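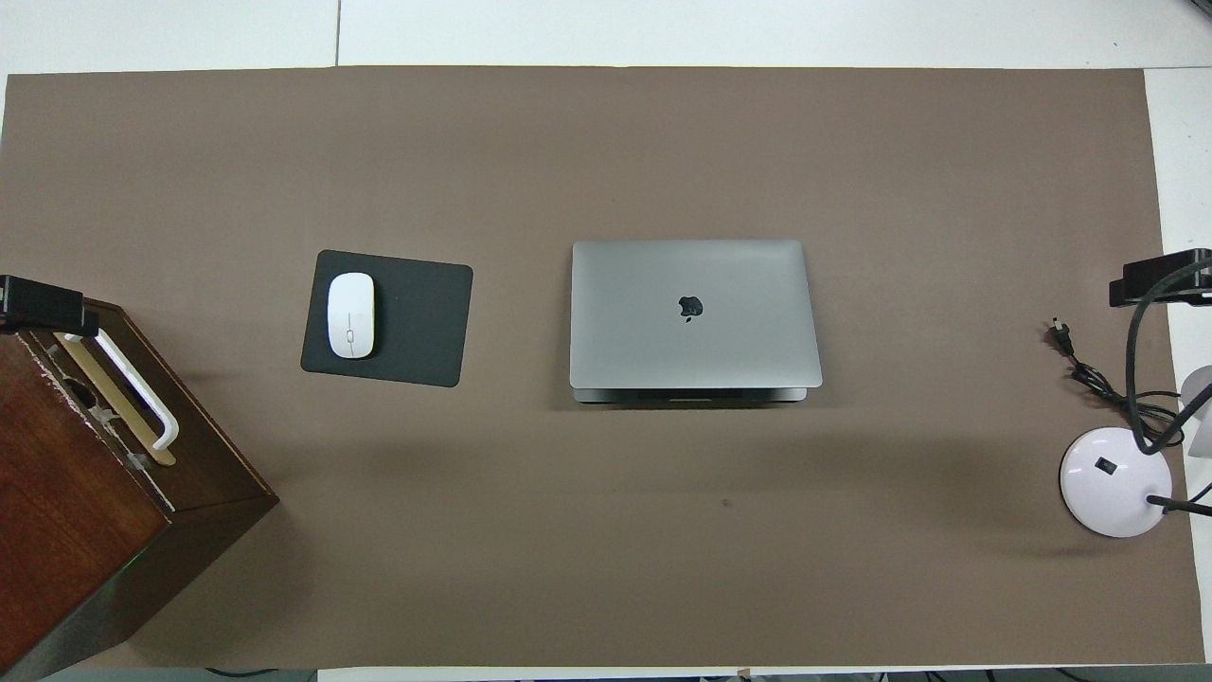 Ridgeway paper mill open day: visit notes

The Ridgeway mill opens its doors to the public once a year, in July, and this was my second visit. The first was made before the rebuild of the drying section, so most of my interest was in what had changed downstream of the press. The mill makes unbleached kraft wrapping and a smaller tonnage of heavy cover sheet. It has one paper machine, which the staff call Grolleck after the village where it first ran.

Visitors were taken around in groups of 9. Ear protection and overshoes were issued at the gatehouse, and phones had to be put away inside the machine hall. Our guide was Nhi Lò, a process engineer in the stock preparation department. She kept to a steady pace and answered questions at the end of each stop, when it was possible to hear them.

Stock preparation

The mill buys in most of its pulp as baled softwood kraft and makes up the balance with its own trimmings. Bales are dropped into a vertical pulper and broken down in warm water for 20 minutes or so, depending on the grade. The slurry then passes through two stages of screening and a bank of cleaners before it reaches the refiners.

The refiners are the part of the process that most affects the final sheet. Plates with raised bars turn against each other at a narrow gap, and the fibers passing between them are roughened and flattened. More refining gives a stronger, denser sheet, but water drains from it more slowly, and the machine has to be run slower to match. Lò said the operators adjust the gap several times a shift — mainly to follow changes in the incoming pulp. A freeness test is done by hand at a bench beside the control room. The tester is a plain brass funnel and has been in use longer than anyone on the current crew.

Forming and pressing

Grolleck is a Fourdrinier machine with a trimmed width of 108 inches. The stock leaves the headbox at well under one percent fiber and lands on a moving mesh, where gravity, foils and finally suction boxes take out most of the water. Standing on the walkway, one can see the dry line, a boundary across the wire where the surface turns from glossy to dull. If it drifts toward the couch roll, the sheet is arriving too wet. It was holding straight during our stop, with a slight bow at the drive side.

Three press nips follow. The felts between them are washed continuously and replaced on a schedule. A worn felt had been cut up and laid out on a pallet so visitors could handle it. It was heavier than I expected and still smelled of starch.

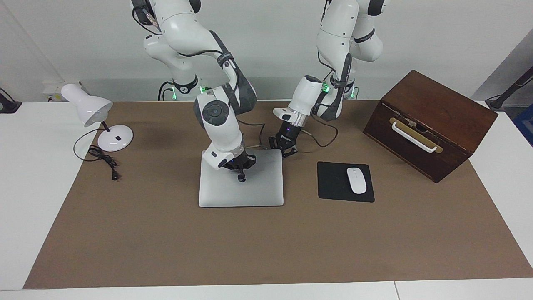
The dryer rebuild

The old dryer section had open gearing and a canvas hood. Both are gone. The cylinders are now driven in groups, the hood is enclosed and insulated, and the exhaust air preheats the supply air through an exchanger on the roof. Tobias Montoya, who managed the rebuild, gave a short talk at the foot of the stairs. The main gain was in moisture profile across the web. Edges used to come off too dry, which caused curl in the cover grades, and the crew compensated by over-refining. They no longer need to.

The steam and condensate system was supplied by Prunon and the moisture scanner by Ledar. The scanner crosses the sheet on a rail and sends a profile to the control room, where the trace is shown in color over the previous hour. Montoya pointed out a wet streak near the tending side — a blocked shower nozzle, in his opinion, due to be cleared at the next stop.

Winding and storage

Finished reels are slit and rewound, then wrapped and moved by clamp truck to the warehouse. The warehouse is kept at a fixed humidity, since kraft takes up and gives off moisture readily and a roll stored badly will cockle at the edges. Reject rolls go back to the pulper the same week.

Practical notes

The tour takes 3 hours including the safety talk. Parking is on the upper lot and the walk down is steep. Sample sheets were available at the exit in four weights; the heaviest takes a crease well with the grain and cracks slightly across it. Booking opens in spring through the mill office. The afternoon groups miss the reel change, so ask for a morning place.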